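Clernau Newsletter, July 2019
From the Practice Desk

The toast rules, second edition

Readers with long memories will recall that our first set of house rules for kitchen tasks ran to 40 pages and was read in full by the person who typed it. The new edition is 29 pages, which we are calling progress. It covers everything the lab does at a countertop, and it starts, as all things in this building eventually do, with toast.

Toast looks like an easy job for a robot until you try to write down what a finished job is. The old rules said the arm should "load and operate the toaster in a safe manner." We had two teams working from that sentence. The Skoltine team took it to mean that the arm lets go of the bread above the slot and gravity handles the rest. The Abbasi team took it to mean that the arm holds on until the slice touches bottom, and then has a think. Both teams reported excellent results, and neither could repeat the other's.

So the new edition spells things out. A trial begins from a written start state, and the start state includes the bread. Where each slice is, whether it is in a slot or on the plate, which way the top of the loaf shape points: all of it goes on the sheet before the arm gets power. If you find yourself writing "as usual," please go back and look at the counter again.

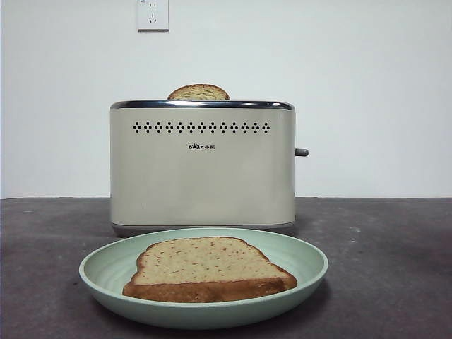 Toaster, plate and bread on the counter: one slice in the slot, one lying on the plate.

Section 4 deals with the lever, and it is the part that drew the most mail. The lever on a household toaster was made for a thumb. An arm can push it down quite nicely, and can also go on pushing after it has run out of down. The rule is now that every program sets a force limit for the lever, that the limit is tested with the toaster unplugged, and that the test is signed for. "It seemed fine" is no longer accepted as a signature.

Section 5 is heat. Metal fingers do not go into a slot, ever, for any reason, including the reason you are about to give. If a slice is stuck, the arm backs off, a person cuts power at the wall, and everyone waits. The waiting is part of the procedure. Several comments on the draft asked whether the waiting could be made shorter, and these have been filed with the comments asking whether the rules could be made shorter.

Section 6 is the one we expect to be ignored, so we will repeat it. Crumbs count. The tray is emptied at the end of each session and the counter is wiped before the next start state is written down. A crumb under a plate will tilt it just enough to spoil a pick, and then someone spends an afternoon recalibrating a perfectly healthy wrist.

Fresh bread for each session, please. Bread from October was discovered in the supply cupboard this spring and had, by then, a force limit of its own. Seeded loaves are allowed, but say so on the sheet, as vision models have been known to form opinions about seeds.

The rules apply to the Cletau bench as well, whatever the note taped to the Cletau bench says. Printed copies are on the shelf by the door, and corrections can be written in the margin of the top one. Jam will be covered in the third edition.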